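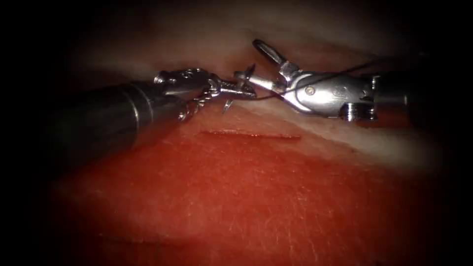
A curved needle above a short, straight cut.

4 min read

My grandmother mended everything. Socks, pillowcases, the screen on the back door, a canvas tent that had already been through two families before it got to ours. I was thinking about her on Tuesday, sitting at the kitchen table with my good gray cardigan and a hole at the elbow big enough to put two fingers through, because I had finally decided I was going to learn to do this properly or give the poor thing away.

I should say that I'm 70 and I have never been any good with a needle. My sister got all of that. She could turn a collar by the time she was 17, and I was the one sent out to pick beans (which I didn't mind, to be fair, I loved being in the garden and I still do). So when our library over in Vultotley put up a notice for a mending circle I walked past it for most of the spring before I wrote my name down.

Well, I am so glad I did! Elaheh Kermani runs it, and she has the patience of a saint. The first evening she handed me a scrap of old bedsheet and had me do nothing but running stitch, back and forth, until my lines stopped wandering. I wanted to get straight to the cardigan, of course. She smiled and gave me another piece of sheet.

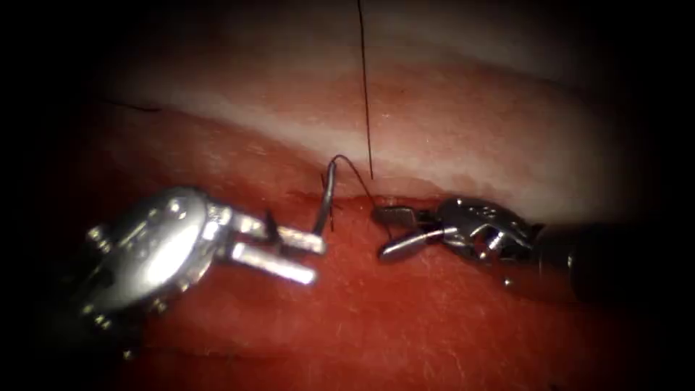

By the third week I was allowed wool. What I hadn't understood about darning is that you start way out in the good fabric, much farther from the hole than seems sensible, and work your way in. All my life I'd been grabbing hold of the raw edge and yanking it shut, and then wondering why it puckered and tore again by Christmas. You also leave a tiny loop at the end of each row so the wool has somewhere to go when it shrinks. My grandmother must have known that. I must have watched her do it a hundred times and never once asked.

I've been using a darning mushroom I bought for a song at the Demham flea market, and a smooth light bulb does fine if you can still find the old kind. Good light matters more. I've moved my chair over to the east window and I do my 20 minutes after breakfast, with the radio on and the cat trying to help.

The cardigan is finished, by the way. The patch is a shade too blue — I bought the yarn under the store lights, so learn from me — and it sits a little proud of the sleeve. I wore it to church and then out to lunch, and I was pleased as could be. Next up is a pair of my husband's hiking socks, which have more hole than sock at this point, and I've told him not to get his hopes up before June.

If anyone has a trick for matching navy, please write it below.

3 comments

Juraj Mikuš
Take the sock outside with you when you pick the yarn, and do it in daylight. Navy still gets me half the time.

Nam-gil Joo
My mother left those loops too! I always thought she was being sloppy.

Siamak Babaei
Is the circle open to people from Sestonden? I have a drawer full of sweaters.

Recent posts
Beans, again
The flea market at Demham
What I kept from my grandmother's sewing box
A slow walk to Vultotley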